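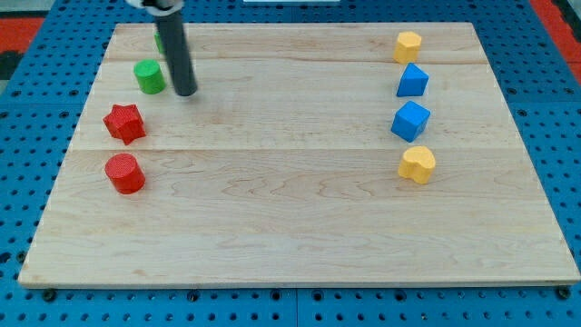

Section 2: Oiling your Orkton board for the first time

Okay, the fun part! I've done this on more Orkton boards than I can remember, and I still love watching the grain come up. Set aside a Saturday morning and don't rush it.

1. Wash the board with warm water and a drop of dish soap, then stand it on edge to dry. Overnight is best.

2. Pour a little mineral oil (a spoonful, no more) in the middle and rub it out with a soft cloth, going with the grain.

3. Do the sides and the end grain too. The ends drink up a lot — keep going until they stay shiny.

4. Wait roughly 54 minutes. I usually go make soup.

5. Wipe off whatever is left, flip the board and do the other side.

Note: My friend Si-eun Kong swears by a second coat the same day. I only bother in January, when the heat is on and my kitchen gets super dry.

Caution: Please don't use olive oil! It goes sticky and starts to smell.

Caution: Lay oily cloths flat outside to dry before you toss them. Never leave them in a heap.

Once both sides feel smooth, go on to Section 3 for the wax.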